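Home | Food | Homes | Travel | Subscribe

SECOND SERVE

Print this page | E-mail this story

ULLALINE lost its pottery works when the kiln gas contract ran out, and for three winters the town bought its dinnerware from the supermarket like everyone else. Then Hosoda took the lease on the old butter factory, put in two electric kilns and hired eight locals.

The studio now fires 200 pieces a week. Its colours come from the district: saltbush, creek clay, the grey of a wet tin roof. A dinner set costs more than most families here would spend, so seconds go out to the Saturday-style market by the silos at a fraction of the price. 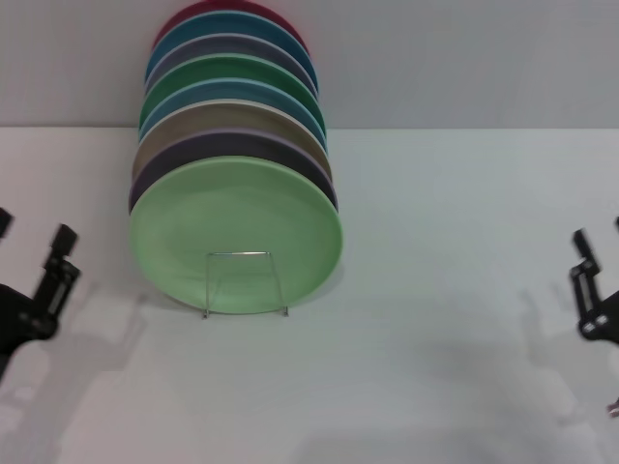
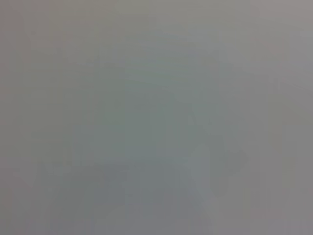
Freight is the sore point. Drorell, the nearest railhead, closed to parcels in March, and every carton now travels by road. Breakages doubled until the packers switched to shredded cardboard from the council depot.

Orders reached 1430 last year. The studio shop opens at 10am and the kettle is usually on.

Contact us | Copyright Skustora Magazine | Back to top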